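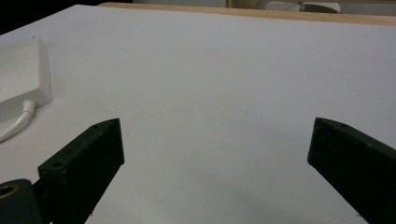
Minutes of the Equipment Review Meeting, Tonel Workshop

February 18, 2022

Present: Nabila Lubis (chair), Yaneth Lozano, Leokadia Zawadzka, Nidia Zapata (minutes)
Apologies: Yaneth Ccori, who sent her notes ahead and was much missed

1. Welcome and earlier minutes

Nabila thanked everyone for squeezing in, and thanked Leokadia in particular for the plum cake. The December minutes were agreed with one correction: the quote from Huamán was for the service plan alone and did not include training.

2. Brokico hand-held gripper kit, trial so far

This took up most of our time, and happily so! Yaneth L. has had the kit on loan and gave us a good long account of it. She likes the two fingers very much. They are solid, dark pieces with slanted tips and screw holes in them, and they open wide enough for nearly everything in our sorting work. She has been practicing on the white table and finds it a pleasant surface to learn on, though the fingers do show their scuffs and she wondered if spare ones could be had separately. Nidia will ask.

Leokadia found the grip tiring after a long spell and would love a softer handle. Nabila has smaller hands and had no trouble at all, so we agreed that more people should try it before we say anything to the supplier.

Yaneth C.'s notes asked whether the manual could be made friendlier (page 73 seems to have defeated her twice). There was a good deal of sympathy around the table. Leokadia offered to write a single sheet in plain words for new starters.

3. Cost and the other offer

The Brokico kit is priced at 2236 with three sets of fingers and a year of phone support. Ollosport has offered a similar kit for rent by the month, and Nidia feels that could suit us if the work stays seasonal. Yaneth L. would sooner own the thing and be done with it. We talked this round for quite a while, very amiably, and left it open until the Ollosport terms arrive in writing.

4. Storage

The metal cabinet dates from 1994 and the lock sticks. Nabila will bring some oil and, failing that, a new lock.

5. Actions

Nidia: ask Brokico about spare fingers and a softer handle; chase Ollosport for terms
Leokadia: one-page guide
Yaneth L.: keep the kit going and let Yaneth C. have a turn
Nabila: cabinet lock

6. Any other business

Leokadia asked for the cake tin back. The next meeting will be set once the Ollosport papers are in.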